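Vokosdale two-arm cell – questions we keep getting

Put together by Dymphna Dunne with additions from Aisling Nic Giolla. Covers setup and care of the two-arm unit and the sim copy of it. If it's not in here ask one of us, don't guess.

Who is allowed to start it?

Anyone on the Vadon sign-off sheet. Not on the sheet, not starting it. Ask Aisling to add you, Friday is best.

What order do I power things up?

Wall switch, then controller, then wait for the steady light. Arms last. If you do the arms first you get fault 236 and have to begin again. No damage done, just slow.

I've got fault 236 and I did do it in the right order

Controller off, count to 20, back on. Still there – check the left arm's cable at the base. It works itself out of the socket. Push till it clicks. Third time in a day, write it in the log and leave the cell off.

How often do the grippers need looking at?

Every 7 working days. Wipe the fingers with a dry cloth, no solvent. Open and close each one 4 times by hand control and listen. Gritty sound means take it off and clean the slide. Check both fingers meet square. If they don't, stop there, realignment is a job for Dymphna.

Can I grease the slides while I'm at it?

Only with the Hegarty tub on the second shelf. Tiny amount. Too much and it picks up dust and your back where you started.

Do I have to use the sim before changing an arm pose?

Yes. Every time, even for a small change. Load the room, load the pose, step through it slowly, then look at it from the robot's own view as well as from outside. The outside view hides a lot.

What should I be looking for in the robot's view?

Gap between gripper and furniture, mainly. In the pose below the left gripper is open and pointing straight up, which is fine. The right one comes in sideways just over the top edge of the cabinet, and that's the one to watch. Swing the view round and check the clearance before you let the arm move any lower. Handle bar on the cabinet front too – long thin things get forgotten. And keep the left arm away from the plant when you bring it down.
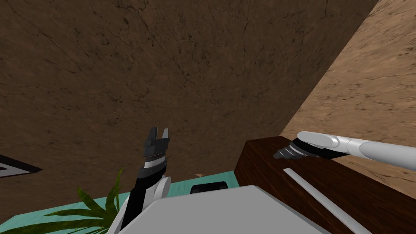 The sim pose is fine but the real arm stops short

Nearly always the zero. Someone has bumped the arm with the power off and the joints have lost their mark. Run the homing routine, both arms, left first. Then try the pose again at slow speed. If only the wrist is out you can home just the wrist, it's in the Ziretti menu under Joints.

What speed should I run a new pose at?

Slow for the first three goes. Hand near the stop button the whole time. After that medium. Full speed only when Aisling or Dymphna has seen it run.

Where are the poses saved?

Shared drive, Cell folder. Name them with what the arms do, so "right over cabinet" and not "test new final 2". Old ones go in Archive, please don't delete them, we have needed them back more than once.

The arm feels warm. Problem?

Warm at the shoulder after a long run is normal. Too hot to keep your hand on is not. Stop, let it cool, put it in the log with the joint number.

Can I leave it holding something overnight?

No. Open both grippers, park both arms, then power off. Arms first this time, controller last, wall switch after that. Reverse of the morning.

When is the full service?

March. The cell is off for the week so plan round it. Belts, brakes, seals and all the cables get done together. Sim stays up, so you can carry on with poses.

Who do I ring if it's properly broken?

Dymphna first, then Aisling. Press the stop and leave it pressed – don't reset to see if it does it again. Note what pose it was on and what the screen said, exact wording if you can. A phone picture of the screen is fine.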